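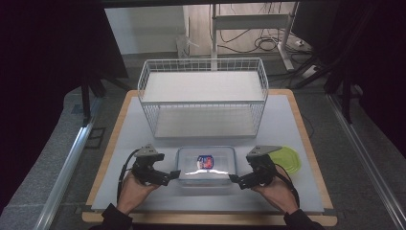 Gallery for the storage shelf redo, finally up. Sorry for the wait, June got away from me. Been meaning to sort out the containers since we moved into the Zakton place and the pile had gotten to the point where opening the cupboard door meant catching something. So, one afternoon, everything out, everything matched or tossed. The white wire basket with the flat shelf across the middle is the main piece, the clear box with the lid is the size I ended up liking best, and the lime-green round lid was one of the strays. More on the strays further down. Only one picture on the page for now, the rest of the captions are here so I don't lose them, will add the others when they're off the old laptop.

1. Basket and clear box

White wire, grid sides, solid shelf in the middle. Fairly tall for its size so measure your cupboard first, I didn't. Clear box in front with a little packet in it, blue border, red and white label. I like being able to see what's in there without lifting the lid. Glare is terrible on these, every single one I shoot comes out with a white stripe on it.

2. Before, cupboard closed

Looks fine. Was not fine.

3. Before, cupboard open

Everything stacked inside everything else. Three of the tall ones at the back had been stuck together since the move, had to run hot water over them. Paper bags shoved in on top, a funnel, the cake ring I thought I'd left at the Jasov flat.

4. All of it on the floor

Took up most of the rug. Lids to one side, bottoms to the other. If you only do one step do this one, you can't match them while they're still in the cupboard, I have tried.

5. The matching

Slow. Square lids that look the same are NOT the same, there's a lip on some and not on others. Press all four corners before you call it a match. Masking tape on the ones that fit so you don't test them again, which I did, twice.

6. The strays

Lids with no bottoms. Kept the round ones becuase they work as a spoon rest or go under a plant pot. The lime-green one is on the counter now and gets used every day, so it wins. The cracked ones went out.

7. Bottoms with no lids

Drawer dividers! Two in the battery drawer, one for tea bags, one for rubber bands and the twisty ties off bread. The stained ones are in the garage with screws in them.

8. Basket from the side

You can see through it, which I thought would bug me and it doesn't. Small packets on the shelf level, taller stuff underneath. Anything really tiny will slip through the grid if you put it near the edge, so that goes in a box first and the box goes on the shelf.

9. Packets sorted

Soup mixes, yeast, gelatin, the little sauce sachets that come with everything. One box per kind. Lots of expired ones. Wrote the month on the lid with a grease pencil, it wipes off with a dry cloth. Don't use marker. I have a box that will say OATS forever.

10. Back in the cupboard, bottom shelf

Heavy boxes down here, flour and rice. Biggest at the back. The door closes. Small thing but I stood there opening and closing it for a bit.

11. Back in the cupboard, top shelf

Empties nested, lids standing upright next to them like files. Used an old letter rack from the Fivberg sale to hold them up, it's a bit wobbly and needs a dab of putty underneath.

12. The give away bag

Good clean pairs I just had too many of. Dropped off at the Chow street swap table in the evening, gone by the next morning.

13. Two weeks on

Still tidy, mostly. The lids fell over once. Somebody in this house puts the boxes away wet, so there's a tea towel on the bottom shelf now. Packets are holding up best, I know what we have before I go to the store and I've stopped buying yeast.

A few things people asked when I mentioned this before:

Does the basket scratch the shelf? Not so far, I put a strip of felt under it anyway.

Do the clear boxes go in the dishwasher? Mine go on the top rack, lids by hand. The lids warp otherwise, ask me how I know.

How long did it take? Whole afternoon plus a bit after dinner, roughly 3 hours of that was lids.

Would I get a second basket? Yes, a shorter one, for under the sink. Thats the next gallery, if I get to it. Cleaning stuff, sponges, the bag of bags. Will put the link at the top of this page when it's up.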